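Refrigerate ketchup after opening or not?

Forum: Kitchen Talk > Food Storage and Pantry

drarby_kitchen wrote:
We moved in April and the new place has a much smaller fridge. I am trying to decide what can live in the cupboard. My husband grew up with ketchup in the cupboard and I grew up with it in the fridge door. The bottle says refrigerate after opening. His mother has kept hers next to the stove for thirty years. Two adults, one kid, and we go through a bottle in maybe five weeks. Does it matter?

Also on the list: mustard, soy sauce, maple syrup, hot sauce, peanut butter. I would like to get the door shelves back for milk and juice.

OldStockpot wrote:
Ketchup is vinegar, sugar, salt and tomato. It is acidic enough that it keeps fine at room temperature for a month. Restaurants leave it on the table all day. Mustard and hot sauce same answer. Maple syrup goes in the fridge if it is the real kind, it will grow mold on top. The pancake syrup made from corn syrup can stay out.

Hilde Vandenberghe wrote:
I disagree about the restaurants. I waited tables for six years and a bottle at a busy place is empty in two or three days. That is different from one that sits open for five weeks in a kitchen that gets to 85 degrees in the summer. It probably won't make you sick but it goes brown at the neck and tastes flat. I keep mine cold.

OldStockpot wrote:
Brown at the neck is air getting to it. You get that in the fridge too, only slower. Wipe the cap.

Hilde Vandenberghe wrote:
Slower is the reason I keep it in the fridge.

drarby_kitchen wrote:
Our kitchen does get warm. The cupboard I had in mind shares a wall with the oven, so maybe that one is out. There is another one by the back door that stays cooler but it is only 10 inches wide.

pacheco_77 wrote:
Don't use the one by the oven for any of this. Oil goes rancid in there and spices lose their smell. We had ours set up that way for years and I thought I was buying bad paprika.

My list for the cool cupboard: soy sauce if you use it up in a couple of months, hot sauce, plain yellow mustard, vinegar, honey, molasses, ketchup if you go through it fast. In the fridge: mayonnaise, real maple syrup, anything with fruit in it, fish sauce if you care about the taste, natural peanut butter, horseradish, tartar sauce, opened salsa.

Whatever you leave out, write the date you opened it on the bottom with a marker. We do that with everything now.

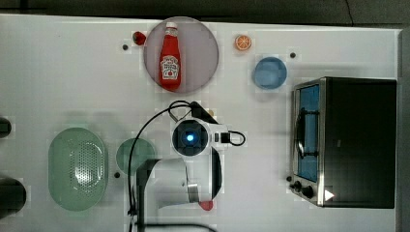
The other thing is bottle size. Warehouse stores sell the big twin packs and they look cheap per ounce, but if half of it sits open until it tastes like nothing you didn't save much. For three people I would buy the medium one and keep the spare sealed. A sealed bottle can stay in the pantry until the date on it.

Wirby wrote:
Agree on the size. Disagree on the honey being in a list with condiments that can spoil, honey will outlast all of us.

Soy sauce I would put in the fridge if you have the good stuff. The flavor changes. The everyday kind in the big jug, leave it out.

pacheco_77 wrote:
I said the honey goes in the cupboard. I don't see where we disagree.

Wirby wrote:
Fair enough, I read it too fast.

Siu-ming Ng wrote:
My mother cooked every day and had soy sauce, oyster sauce and sesame oil all in the same cupboard. Oyster sauce should not have been in there. It grows mold, and I found that out in my first apartment doing what she did. She used a bottle in two weeks so she never had the problem. I took four months to get through one.

So I would go by how fast you use it. I don't think there is a single answer that works for every house.

OldStockpot wrote:
That's right about oyster sauce. It is less acidic than people think and it has sugar in it. Fridge.

Hilde Vandenberghe wrote:
The label on the bottle says refrigerate. The people who make it have tested it. I don't understand why we treat that as a suggestion.

OldStockpot wrote:
Because a lot of those lines are about quality and not safety. They want the last squeeze to taste like the first one. I have no problem with anyone following it. But she has a small fridge and has to pick something, and ketchup is a better thing to leave out than mayonnaise.

Hilde Vandenberghe wrote:
If she has to pick something then I would take out the mustard and the hot sauce first. That is already two bottles.

zirdale wrote:
Can I ask what else is in the door? People argue about ketchup and then you look and there are four salad dressings from two summers ago and a jar with one pickle. When we downsized I took everything out and threw away half of it. After that there was room for the ketchup and we never had to settle the question.

drarby_kitchen wrote:
You are not wrong. I just went and looked. Three jars of jam, all open, two of them the same flavor. A capers jar I don't remember buying. Two bottles of ranch. Some packets from takeout.

zirdale wrote:
Combine the jams if they are the same kind and neither one has mold. Toss the packets.

pacheco_77 wrote:
I would not combine the jams. If one is older you have now made all of it older. Finish one, then the other.

zirdale wrote:
We always combine them and have had no trouble, but do it your way.

Siu-ming Ng wrote:
Capers keep a long time in the fridge as long as the brine covers them. If you don't remember buying them I would still smell them first.

Wirby wrote:
One tip for a narrow cupboard. Put a shallow tray on the bottom shelf and stand the bottles in it. When something leaks you wash the tray and not the shelf. Ours was a cheap baking pan with a dent in it.

drarby_kitchen wrote:
Thanks, everyone. For now: mustard, hot sauce, soy sauce and the honey are going in the narrow cupboard by the back door. Ranch is down to one bottle. Ketchup is staying in the fridge through the summer and my husband has agreed to that until it cools off. He wants it noted that his mother has never been sick from it.

Peanut butter I am still not sure about. Ours is the natural kind that separates, and it is too stiff to spread on bread when it is cold. Does anyone leave that one out?

OldStockpot wrote:
We do. Stir it well when you open it and eat it within a month. If it starts to smell like paint, throw it away.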